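Clototley pauses two-arm snack sorting after grip fault, posts free fix for Skester users

Cuautle, Aug 11, 2022

Hi everyone. I run the small robotics shop at Clototley, and I'd like to tell you myself what went wrong with our two-arm table setup, what we've changed, and what you should do if you use our Skester control software.

The short version: during a sorting run at our Cuautle workshop, one of the two arms let go of what it was carrying when it should have held on. It did this twice in one session. The pieces were small and light, no one was hurt, and nothing got damaged apart from a bowl of puffs that ended up on the floor (I swept for ages). Still, an arm that opens its fingers without being told to is a safety matter, whatever it's holding, so we stopped the work that same afternoon.

We went through the logs and found 3,621 grip commands in the run. In 2 of them, a "hold" message to the gripper showed up late. Skester was set to wait 600 milliseconds for an answer before it gave up, and when it gave up it sent the gripper back to its resting position. Resting position is open. You can see the problem! I wrote that default, by the way, back when we only had one arm on the table and a lot less traffic on the line.

Since then we've been back at the table, going over both arms with snacks in bowls and small things to pick up, and I've been pretty fussy about it.
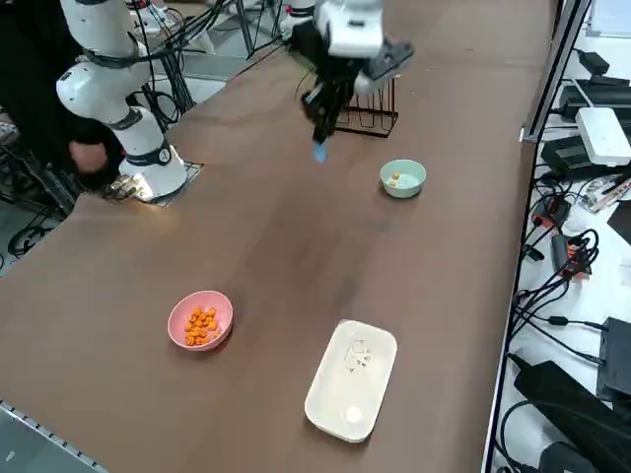
What's changed

Skester now keeps the gripper closed when a message is late, stops both arms where they are, and waits for a person to clear the fault. We also raised the wait to 700 milliseconds, though please don't treat that number as the fix. The fix is the stop.

The update is free and it's up on the Skester download page now. If you run two arms from one controller, please install it before your next job. If you can't yet, stick to one arm at a time and keep hands out of the work area while it's powered.

Our planned demo at Wovport moves to October. I'm sorry to those of you who had already booked travel, and we'll cover your change fees.

Questions can go to the Clototley support desk. I'm reading those messages too.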